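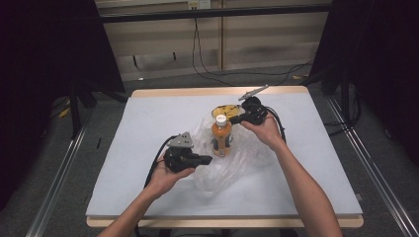

Packaging and Distribution of Household Goods
Unit 4: Primary, Secondary and Transport Packaging

Course coordinator: Irina Ardeleanu
Laboratory sessions: Bienvenido Manalo
Department of Supply Studies, Molora Technical College

4.1 Scope of the unit

Unit 3 dealt with the choice of material for a single container. The present unit places that container inside a larger system. A product sold in a shop has usually passed through several layers of packaging, each chosen by a different person and paid for under a different budget. Students should be able, by the end of the unit, to identify these layers in a product they have not seen before and to say which of them could be changed without affecting the others.

The terms used in the unit follow the course glossary. Students who have worked in the trade will know other terms, and some firms use "inner" and "outer" in ways that do not match ours. In written work the glossary terms are to be used throughout.

4.2 Levels of packaging

Primary packaging is in direct contact with the product. It includes the bottle, pouch, tube or jar, together with its closure. A cap counts as primary packaging even where a seal separates it from the contents.

Secondary packaging groups primary packages or surrounds a single one. A folding carton around a tube is secondary, and so is a film that holds a number of cans together. A carton lined with a bag presents a common difficulty. In this course the bag is treated as primary and the carton as secondary, but a carton holding powder directly, with no bag, is primary.

Transport packaging protects goods between the filling line and the store. The corrugated case is the most familiar form. Pallets, corner posts and stretch wrap also belong to this level. The customer seldom handles any of it, and for this reason its cost is often left out of informal comparisons between products.

The levels are defined by use. The same box may be secondary packaging in a supermarket and transport packaging when it is mailed to a home address. Where the use is not stated in an assignment, state the assumption before giving the classification.

4.3 What the primary container must do

The first duty of the container is to hold its contents without loss. For liquids this depends largely on the closure. A screw cap holds through the pressure of its liner against the rim of the neck, and that pressure is set by the torque applied at the filling line. Plastic caps and necks relax over time, so the torque needed to open a bottle after storage is normally lower than the torque used to close it. Removal torque should therefore be recorded together with the age of the sample. A figure given without the age cannot be used.

The second duty is to limit exchange with the surroundings. Oxygen and water vapor pass slowly through most plastics, at rates that rise with temperature. Light is a separate matter and may be controlled by color, by a sleeve or by the carton. The reading by Barbieri reviews these points for cleaning products and cooking oils, and her table of permeation rates will be supplied in the examination.

The container must also be usable. A neck that suits the filling machine may pour badly, and a cap that resists children may defeat an older adult with arthritis. These demands are in real conflict, and a good report says so openly.

4.4 Void fill and wrapping

Empty space in a case allows the contents to gain speed before they strike the wall or each other. Void fill reduces this movement. It doesn't, by itself, cushion a fall, although some materials serve both purposes. Crumpled paper is a fair void fill and a modest cushion. Air pillows fill space at very low weight but lose their value once punctured.
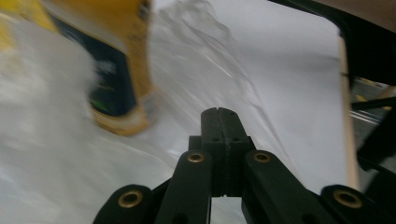 Interleaving is a different practice and is frequently confused with void fill. A sheet placed between two surfaces prevents scuffing, and it need have almost no thickness to do so. Printed cartons with a gloss finish are the usual candidates. Scuffing is caused by small repeated movements over many hours on the road, and the damage may be severe even when no package has been dropped or crushed. Inspection for scuffing should be made under the same lamp each time, as raking light makes light marks look worse than they would on a shelf.

When paper is used, packers tend to use more of it near the end of a shift and less during a rush. A written standard giving the number of sheets per case is the simplest remedy. A sample case kept open at the packing bench works better still, in the experience of this department, where staff turnover is high.

4.5 Case study: the Lalora distribution center

Aguirre Home Supply ships mixed orders of household goods from a center at Lalora. The study, prepared by Karla Villaseñor during her placement with the firm, examined one group of returned orders. The file contains 549 returns. Of these, 60 were recorded as leakage, and the remainder fell under scuffed cartons, crushed corners, wrong item and change of mind.

The firm had expected leakage to be caused by impact. Villaseñor's inspection of the cases suggested otherwise. Leaking bottles had mostly been packed on their sides beneath heavier items, and the cases themselves had sound corners. Her report recommended 2 changes – upright packing for all liquids, with a printed arrow on the case, and a check of removal torque on incoming stock.

The second change met with objection. The supplier, Orow, held that torque was already measured at filling and that a further check at Lalora would duplicate the work. Students should read the exchange of letters in the course file and consider whether the two parties were measuring the same thing. Section 4.3 is relevant.

One limit of the study deserves mention. A customer who wipes down a slightly leaking bottle and keeps it does not appear in the returns. The recorded number is a count of complaints and should be described in those words.

4.6 Secondary packaging and the shelf

A carton carries print more easily than a curved container. It gives flat panels, and the panels stand square to the customer. Much of the case for cartons in household goods rests on this and has little to do with protection. Where a carton is removed to save material, the required text must be moved to the container, and the type size may fall below what is comfortable to read.

Itzel Quezada's guest lecture in January will cover panel layout. Her notes distinguish the principal display panel from the information panel, and students should bring one empty carton, opened flat, with both panels marked in pencil.

4.7 Laboratory work

Laboratory 4 concerns removal torque and case packing. Students work in pairs. Each pair receives a set of closed bottles filled with water, a corrugated case and a supply of paper.

Record the age of each bottle from its tag before touching the cap. Clamp the bottle by the body, never by the neck. Turn the cap in one smooth motion and write down the peak value. Do not close a bottle and measure it a second time.

For the packing exercise, pack the case to the written standard and close it. The vibration table is operated by Mr. Manalo only. After the run, open the case and draw the position of each bottle before removing any of them.

Reports are limited to 4 pages, excluding the data sheet.

4.8 Questions for the seminar

A tray of yogurt cups is sold whole in one store and split in another. Classify the tray in each case.

A firm replaces paper with air pillows and reports lower shipping weight. What further figures are needed before the change can be judged?

Should the torque check at Lalora be carried out by the distributor, by the supplier or by both? Refer to the letters in the course file.

4.9 Reading

Barbieri, Ornella. Closures and Permeation in Household Containers. Course reader, chapters on screw closures and barrier properties.

Villaseñor, Karla. Returns at the Lalora Center: Placement Report. Course file.

The glossary is at the back of the reader. Corrections to the glossary should be sent to the course coordinator in writing.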